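What happens when a robot drops something?

Last updated: 1st April

Robots are good at doing the same job again and again. They are less good at noticing when something has changed. In June, a team testing a robot arm called Erus found this out when it kept dropping bread.

Erus is tested inside a computer before it is tried in a real kitchen. The computer draws a pretend table, puts things on it and works out how each one would move if it were pushed or picked up. This is called a simulation. If a pretend bottle falls over, there is no glass to sweep up.

The task was simple to explain. Erus had to pick up a bread roll, lift it and put it down in another place. It did this 200 times with no trouble. Then the team changed the settings to make the bread softer, and the rolls began to slip out. In the next 40 tries, Erus dropped 15 of them.

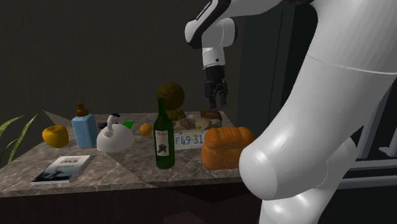 The robot arm above the test table in the simulation. Its gripper has two black fingers.

Why did it happen? A gripper has to squeeze hard enough to hold an object, but too much squeezing will crush it. People do this without thinking. Your skin can feel an egg starting to slide, and you hold it a little tighter. Erus had no sense of touch. It closed its fingers to a set width and stopped. Soft bread squashed inwards, so the grip became weak.

There was a second fault, and this one was more serious. After dropping a roll, Erus carried on as if it was still holding it. It moved across the table, opened its empty fingers and reported that the job was done. In a real kitchen, a robot that does not know it has dropped a glass could be dangerous.

The team made two changes. Erus now checks how hard its fingers are pressing. If the pressure suddenly falls, the arm stops moving and shows a warning. It must then look at the table again before it does anything else.

They ran more than 2,000 new tests. Erus still drops things sometimes, but now it stops when it does.

Words to know

Gripper: the part of a robot that holds things.
Simulation: a copy of something real, made on a computer.
Fault: something that is not working as it should.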